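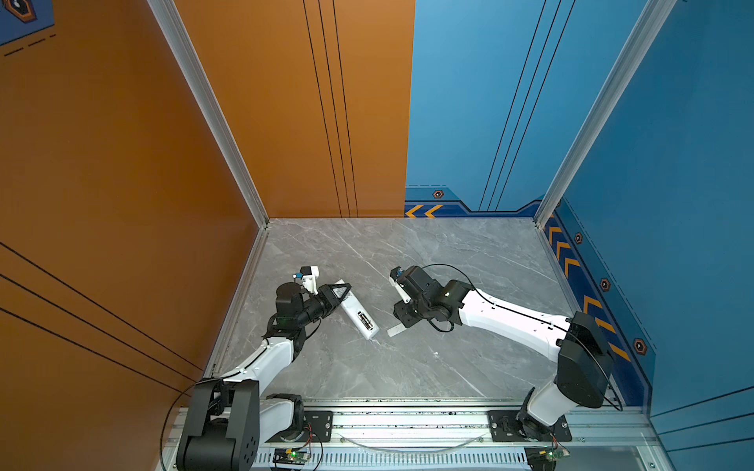

Tiago Azevedo puts it this way: a contact fault is the cheapest fault in the building and the most expensive to find. He has been saying so in the repair shop at Dridley for long enough that the phrase has turned up, slightly altered, in the training notes.

The shop services water-level loggers for the Greltdale catchment. Last year it received 402 loggers marked as failed. Of these, 289 were returned to service with no board-level repair at all. The technicians cleaned or replaced a connector, checked the unit on the bench and put it back in its case. The remainder had flat cells, cracked housings, flooded electronics or a fault that could not be reproduced.

Figures of that kind are common in field instrumentation and attract little attention. A connector is a passive part. It has no firmware, it draws no current of its own, and on most drawings it appears as a small rectangle with a part number beside it. Its failure modes are nevertheless well understood and mostly slow.

What a contact is

Two metal surfaces pressed together touch at far fewer places than they appear to. Even a polished surface is rough at small scale, and current passes only through the high points that meet. Contact resistance depends mainly on how many such points there are, how hard they are pressed and what lies between them. Increase the force and the points flatten, the touching area grows and resistance falls. Lose force, through a relaxed spring or a bent pin, and the reverse occurs.

Plating exists to manage what lies between. Gold does not form an oxide under ordinary conditions and works well at low force, which suits small signal contacts. Tin is cheaper. It carries a thin, hard oxide at all times and relies on the act of mating to break through it. A tin contact therefore needs more force and a definite wiping motion, and it should stay put afterwards.

Staying put is the difficulty. A logger bolted to a steel post warms in the morning and cools at night. The plug and socket expand at different rates and slide against each other by a very small amount. Each movement exposes fresh tin, which oxidises, and the debris collects at the interface. The process is called fretting corrosion. It produces a resistance that rises over months, with brief spikes that a data file records as missing samples or as a river that fell and recovered between readings.

Mixing gold and tin across one interface tends to make matters worse. Tin transfers to the gold side and oxidises there, on a harder base that gives the next wipe less purchase. The Dridley shop found the combination in the Loureiro loggers, where a replacement cable had been bought on pin count and pitch alone. The cable fitted. It passed its incoming test and went into the field in April.

Finding it

The usual handheld meter is a poor tool for this work. Its leads add resistance of their own, and its test current and voltage may differ a good deal from those in the circuit. Some films break down under the test and re-form later. The shop uses a four-wire measurement, with one pair of leads supplying current and the other sensing voltage directly at the contact. Open-circuit voltage is held low so that the test does not repair the thing it is meant to measure.

Unplugging a connector also destroys evidence. One mating cycle wipes the surfaces and may restore a good reading for several weeks. Azevedo's bench procedure requires the resistance to be recorded with the connector exactly as received, before anyone touches the latch. Units that arrive with the cable already detached are logged separately and left out of the contact statistics.

The procedure runs to 6 steps on a card above the bench. Step 2 is the as-received measurement, and it is the one most often skipped when the shelves are full.

Cleaning and its limits

Abrasives are not used. A fibre pencil or an eraser will brighten a gold finger and will also remove plating from it, and once the nickel underneath is open the contact has a short future. The shop uses a lint-free swab and isopropyl alcohol, then a dry swab, then inspection under magnification. Worn contacts are replaced as a mated pair where stock allows. A new plug in an old socket inherits whatever is wrong with the socket.

Contact lubricant is applied to tin interfaces in a thin film. It excludes air and reduces wear from the daily movement. In dusty locations it also holds grit, and for the upper Greltdale sites the crews have asked that it be left off the exposed service port.

Strain relief receives less attention than plating in most purchasing documents and probably deserves more. A cable free to swing in wind works the contact continuously. On the Imus line of housings the clamp sits close behind the socket, and returns for intermittent data are uncommon. The Loureiro housings have the clamp on the lid, so opening the case for a battery change pulls on the connector. A bracket to move the clamp has been drawn up. Fitting it requires two extra holes in the case wall, and the sealing test for those is still outstanding.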